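15 Feb 2023

Up at 4 to ride work. Minus two on the car thermometer and the track was hard along the inside, so everything went wide. I had Sirkulard first, a steady canter and then half speed up the straight. He still hangs left when he gets tired but he was better in the new bit, and he pulled up without the little cough he had last week. Second lot was the gray filly, who wanted to go home the whole way round and got there eventually.

Weighed after breakfast. Two pounds over what I need for Saturday. I had an egg and half a slice of toast and put on the sweat suit for the afternoon.

Drove to Parneo for the evening card with one booked ride and one I picked up at the scales when another rider stood himself down with a sore wrist. The booked ride was Festelach in the second race, six furlongs. I was told to sit third or fourth and come with one run. The gate opened, he missed the kick by a length, and that was the end of the plan. I let him find his feet and went up the rail when it opened at the turn. We finished fourth. The trainer was not happy about the start but said the rest was fine. I went over it in my head on the way back to the jocks' room and I think I had his head turned slightly when they let us go. My fault, not the horse's.

The spare was Pattinasarany in the fifth, a mile. I had never sat on her. The groom told me she hates the whip and to just keep hold of her, so I did. She traveled on the bridle behind two others until the last 200 yards and then I pushed her out with hands and heels and she got up by a neck. It was my first winner since before Christmas. The prize for the rider is 200 once the fees come off, and most of that goes on the car.

Stewards had me in for five minutes over the second race. They wanted to know about the move on the rail. They ran the film twice, asked if I had called for room, I said yes, and the other rider said the same. No action.

Home late. Put the breeches in to soak, cleaned my boots and the light saddle, ate some soup.

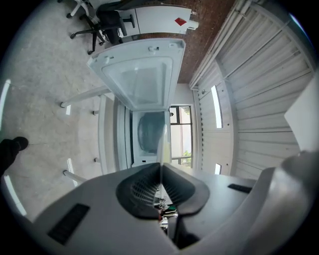
You should have waited one more stride before going for the gap, the apprentice coach told me on the phone just after ten. The rail was going to open anyway, and if it had stayed shut I would have been stuck with nowhere to go. Then a telling off for looking down at the gate, and a well done for the mare, in that order. I wrote the first part on the card I keep in my helmet bag.

Things to fix: look between the ears in the gate. Shorten the left iron one hole for Sirkulard. Ask if I keep the ride on the mare, who may go again in April over the same trip.

Off tomorrow until second lot. Saturday weight still two pounds off.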